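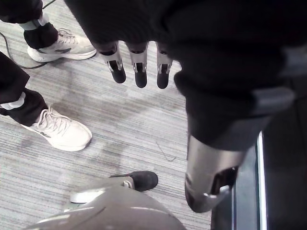
Three-finger hand, black tips, over the carpet at Lendgate.

Gripper trials, notes of meeting, 6th February

Present: Gerrit Van Hecke (chair), Ilse Van Rooij (notes), Skekthorpe bench team
Apologies: none

1. Hand comparison
Ilse took us through the Grollatus and Cropper hands. Both had 34 picks on the same set of parts. Grollatus dropped 2, Cropper dropped 5, and all but one of the Cropper drops were the short pegs. Lovely results for a first go! Gerrit was delighted with how gently the Grollatus closes on the foam cups and would like to see it on the paper ones next.

2. Wrist camera
The view of the fingertips is much better than with the old bracket. Gerrit asked if we could tilt it a touch more (Ilse thinks yes, 10 degrees at most before the cable pulls).

3. Controller
Still a lag when swapping hands. Agreed to try the newer settings before blaming the wiring.

Actions
Ilse: repeat the peg picks with both hands, softer grip.
Gerrit: ask Skekthorpe for spare fingertips.
Bench team: log swap times.

Next meeting in March, at Lendgate again.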